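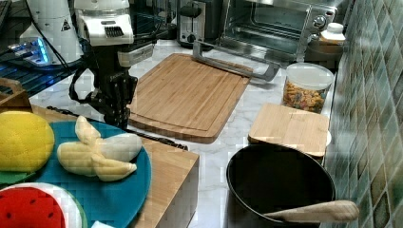
操作台上的竹砧板，带汁槽的一面朝上

16/07/2024 杏子酱，低糖配方，接着上次往下做

上次那批按老比例熬的，颜色好看，太甜，抹在面包上只吃得出糖。这次把糖降到去核果肉重量的百分之50，别的条件尽量不动，看凝固和酸度能不能站得住。

原料
杏子是Espinoza果园的，整箱到货，熟度不齐。软的单独挑出来放一碗，偏硬的放另一碗，两碗最后都进了同一锅，只是下锅先后不同。有几颗果蒂附近发褐，切掉能用，闻着有酒味的整颗扔了。去核以后净重1071克，皮没有去。
糖用Gromwood细砂糖，按比例称536克。
果胶用Keltano低甲氧基那种，袋上写要配钙水，钙粉在袋里另附一小包。
柠檬两个，榨汁过筛，籽留着没用上。
香草荚没放，上次放了，味道盖过杏子，有人喜欢，我不喜欢。

前处理
杏子洗净，摊在布上晾到表面没有水珠，沿缝对半切开，拧一下把核取出来。软的那些拧不动，一拧就烂，直接用手撕。每半颗再切成三块。上次切得太碎，出锅后成了果泥，看不到果块。
果肉入不锈钢盆，先拌一半的糖，加一半柠檬汁，贴着表面盖一层油纸，进冷藏过夜。早上拿出来，盆底出了很多汁，糖几乎都化了，只有盆边还粘着一圈没化的，用刮刀刮下来搅匀。表层杏子有一点点发暗，煮开之后看不出来。
另一半糖分两份，一小份和果胶粉干拌，务必拌匀再下。上上次图省事直接往锅里撒果胶，结成一团一团的透明疙瘩，捞了半天也没捞干净。
钙水按袋上的说明调，放在小瓶里，用之前摇一摇，会沉底。

煮制
用宽口的厚底锅，不用那口深的。深锅蒸发慢，煮的时间长，颜色要往褐色走。
先把汁滤出来单独烧开，下偏硬的果块，中火，不盖盖。果块边缘变透明后再下软的那碗。锅里一开始泡沫很大很轻，往上顶，火要压一下。撇沫撇到后面就不撇了，关火后再撇一次更省事，损失也少。
钙水在这一步加进去，搅匀。
果胶糖粉分几次撒，一边撒一边用打蛋器搅，没有结块。然后下剩下的糖和剩下的柠檬汁，开大火，从重新滚开算起煮8分钟，全程用木铲推锅底，后半段推得勤一些。锅底没有糊，铲子刮过去是干净的。
火候判断：泡变小变密，声音从哗哗的变成噗噗的，这时候离火测。

凝固测试
小碟子提前放冷冻。第一次滴上去，等一会儿用手指推，表面不起皱，往两边流，回火再煮一小会儿。第二次推得起皱，慢慢合拢，觉得差一点。第三次皱得明显，手指划开的沟留得住，关火。
记一下：测的时候锅一定要离火，上次边测边煮，等看到皱，锅里已经过了。
低糖配方凝固靠钙，不太靠糖度，所以温度计的读数这回只作参考，没有按它来定出锅。以后如果换回普通果胶，要重新看温度。

装瓶
Jamberg的玻璃罐，直身那款，口大，好洗也好装。罐子洗过放烤箱低温烘着，盖子用开水烫，装之前甩干。
关火后静置几分钟再装，搅一下，让果块分布开。上次一关火就装，果块全浮到上半截，下半截是光的，卖相不好。这次静置以后稀稠正合适，果块上下都有。
装到离罐口一指的地方，用湿布擦罐口，拧盖，回水浴锅，水没过盖子，重新滚开后计时，按我们贴在墙上的那张表走。取出放在折好的毛巾上，不碰，不倒扣。
这一锅装满3罐，剩下一点装进小碗，当场吃和留样用。
盖子中间都陷下去了，按着不弹。有一罐陷得比较晚，单独在盖上画了个圈，先吃这罐，放冷藏，不上架。

尝味（小碗那份，凉透以后）
酸在前面，甜在后面，杏子味比上次清楚很多。皮有一点嚼头，煮得够软，没有卷成硬条。
稠度：勺子立着插进去会慢慢歪倒。抹吐司刚好，夹蛋糕层会偏软，切的时候可能往外挤。
颜色是偏橙的深黄，透光看比上次亮。
尾巴上有一丝苦，不确定是柠檬汁过筛时压得太狠，还是果蒂那几块没切干净。下一锅柠檬只轻轻挤，分开验证。
回到室温之后再看，表面没有出水。放一夜再看一次，结果补在下面。

补记
冷藏一夜，小碗那份比昨天硬了一截，像软布丁，勺子抹开之后表面有点碎，不够顺滑。钙水多了。袋上给的是一个范围，我取的是上限，下次取下限。
拿它试了两样：
一是拌原味酸奶，碎一点无所谓，好吃，酸奶本身酸，这时候倒觉得糖可以不再降。
二是做果酱挞，挞皮用冷冻里剩的那块，擀薄，压进模子，底下扎孔，先空烤到边缘上色再填酱回炉。酱没有沸出来，烤完表面结了一层亮皮，形状稳。上次高糖那批烤的时候从边上溢出来，粘在模子上，泡了很久才下来。单从烤的角度说，这一版比较好用。挞底中间有点湿，空烤时间不够，跟酱关系不大。

下一锅要改的
糖维持这个比例不动，一次只改一样，先改钙。
软果多的时候，把软果留到更晚再下，果块能再完整一些。
柠檬汁换成先加三分之一，后加三分之二，看颜色有没有区别。这条不急，等钙定下来再说。
想试一小锅加杏仁香的，不用杏核里的仁，用甜杏仁片烘过，装瓶前拌进去。担心放久了杏仁片变软，只做当周吃的量，不进水浴，冷藏。

杂事
宽口锅的一边把手松了，螺丝拧紧过一次又松，下次用之前先看一眼。
Keltano那款果胶还剩半袋，封口夹住，放在干货架第二层，跟明胶粉分开放，两袋长得很像。
冷冻里的小碟子用完请洗了放回去，上午找的时候只剩一个，第二次、第三次测都要等它重新冻凉。
标签写品名、日期、批号，低糖的在角上加一横。低糖这版开罐后要冷藏，尽快吃完，这句也写到标签上，字写大一点。
剩下的杏子还有半箱，偏硬的放室温再等一等，软的今天下午切好冻上，平铺冻硬再装袋，袋上写净重。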